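Treloar to take Nivow private and combine repair operations

Treloar Group has agreed to acquire the shares of Nivow it does not already own, ending a brief and uneven period on the public market for the business equipment leasing company.

Under the definitive agreement announced on 8 Apr 2024, Nivow shareholders will receive cash for each share held. The transaction values the company at $500 million, including assumed debt. The boards of both companies have approved the terms, and closing is expected in July, subject to a shareholder vote and customary regulatory review.

Treloar, a privately held investment firm with its main offices in Dredden, first bought into Nivow as a minority holder and increased its position when the stock fell below its offering price. It intends to merge Nivow with Dremomico, a refurbishing and resale company that it has owned outright for several years.

The combined business will operate 206 service locations under the Nivow name. Dremomico will continue to appear on its wholesale contracts, where the company believes the older name carries more weight with buyers.

Leasing companies have been under pressure from two directions. Higher borrowing costs have raised the price of financing new equipment, and many corporate customers have chosen to extend existing leases when they come up for renewal. Extended leases bring in steady income, but they also leave the lessor with older machines at the end of the term and a smaller pool of buyers willing to pay for them.

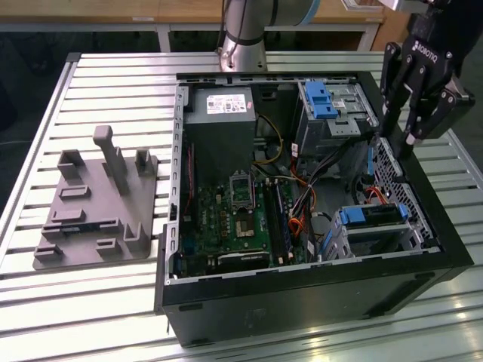

A desktop computer with its side panel removed and its CPU socket open.

Treloar's case for the merger rests largely on that final stage. Nivow has until now sold most of its returned equipment in bulk to outside dealers. Dremomico tests, repairs and resells equipment through its own channels, and Treloar expects the larger share of Nivow's returns to pass through those facilities within two years of closing.

The firm has committed $80 million to expanding the Dredden facility, where receiving, data removal and parts storage will be brought under one roof. Management expects to add 100 positions there. Some administrative functions will be consolidated, and the companies have not said how many jobs may be affected at Nivow's present headquarters.

Nivow's current management team will remain in place through the closing. Existing customer leases will be honored on their original terms, and the company said billing arrangements would not change before the end of the year.

Debt will be the main concern for lenders. Nivow borrowed heavily to build its lease portfolio, and a portion of those notes must be refinanced under the change of ownership. Treloar said it had secured financing commitments sufficient to complete the purchase and retire the notes in question.

The agreement includes a period during which Nivow may consider competing offers. Treloar has said it will not sell its existing stake to another bidder. A date for the shareholder vote will be set once the proxy statement has been filed.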